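2025-11-22

Second bake-off of the starch glue, and I want to get this down before I forget what I did, because last time (back in May) I trusted my memory and we all know how that went. I had a lovely batch of paste, smooth as custard, and not one line written about how I got there. Lorraine Whitlock has been very kind about it, but she does bring it up.

So. The job is still the Stockdale ledgers, the ones with the loose spines, and the question is still whether plain wheat starch will hold the new linings as well as the blend we've been buying from Planiten. I like the blend, it behaves itself, but it goes off in the fridge and I hate throwing it out. A paste I can cook fresh in a morning would suit me much better.

Batch A was the old recipe: starch and water, soaked overnight, then cooked over a low heat with a lot of stirring. I took the pan off once it turned from milky to see-through and pulled away from the sides. It took longer than I wanted and my wrist is letting me know. Batch B was the same soak, but I put the bowl over simmering water and went slower still. B came out with hardly a lump in it. A needed the sieve twice, and the second pass was mostly me being stubborn.

For the strips I cut the Ornusari paper, grain running long, 125 mm by 25, and pasted them onto scrap from the back of the damaged volume (the blank leaves, don't worry, Dennis). Everything went between blotters and boards with the small weights on top, and I left it alone, which for me is an achievement.

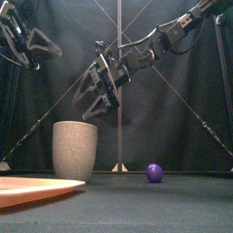

Peel results, then. Strips from A came away with a bit of a tug and left a clean surface behind, though two of them had lifted at the corners before I even touched them. I think I brushed those too thin. Strips from B held all the way along, and when I did get one to move it took a little fuzz of paper with it, so if anything B is on the strong side for those tired old leaves. I'd like to let it down with more water and try again. The Planiten strips sat somewhere between the two, as they always do, bless them.

Drying was uneven near the window and I should really move the press. The boards on that side had a slight curl by morning. Same thing happened with the Stornia boards in the spring and I said I'd move it then too.

Dennis Yeoman came by at lunch with his bone folder and his opinions, and thinks I'm sieving too early, while the paste is still hot. He lets his go completely cold, cuts it up like a pudding, and works it through a horsehair sieve with a wooden spoon. I'm willing to try it his way on half of the next batch, mainly to be able to tell him so.

To do:

- soak 300 g of starch for the next round
- thin B in steps and write down EVERY step
- ask Lorraine whether volume 178 can wait until the paste is settled
- new blotters, the old ones are past it
- move the press!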